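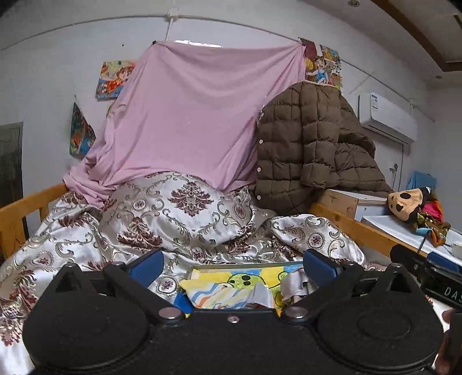 A Etelka Bozsik pergunta se o kit Trunach serve para quem nunca gravou uma demonstração na vida, ou se é brinquedo só para engenheiro. Serve, Etelka! Eu também comecei sem saber nada e estou a responder a isto com as pinças ao lado do teclado.

## Perguntas que me fazem sempre

**O que vem na caixa?**
Duas pinças de mão, os cabos, um jogo de almofadas de reserva e um manual fininho (leiam a página 6, a da calibração, o resto vai-se lendo).

**Tenho mesmo de usar as duas?**
Não. Para apanhar um pano e largá-lo noutro sítio, uma chega. Para dobrar eu uso sempre duas, porque com uma só acabo a arrastar a toalha pela cama fora.

**Que tarefas recomendas para começar?**
Roupa e panos pequenos, dentro de um tabuleiro ou de uma caixa baixa. Escolham tecidos de cores diferentes, que depois a rever as gravações agradecem-me. Os cetins e tudo o que escorrega ficam para a segunda semana, a sério.

**Preciso de um estúdio?**
Nada disso! Um quarto com boa luz serve perfeitamente. As casas de verdade, com mantas, casacos pendurados e desenhos na parede, dão gravações muito mais úteis do que uma bancada limpinha.

**Quantas gravações cabem na memória?**
Na minha versão, 200 curtas. Passo tudo para o computador quando acabo uma tarefa e nunca tive sustos.

**As almofadas gastam-se?**
Gastam, mas devagar. Troquei as minhas às 3000 repetições e ainda agarravam bem, só que já me escapavam as meias finas.

**Cansa o braço?**
Ao princípio, um bocadinho (bastante, vá). Faço pausas e alterno as mãos.

**Quanto custa?**
Paguei 328 euros na loja da Buvonard, com portes. O Ernő Rácz escreveu-me a dizer que acha caro para uso ocasional, e percebo-o: se é só para experimentar num fim de semana, peçam emprestado.

**Há assistência em português?**
Por email, sim. Demoram, mas respondem.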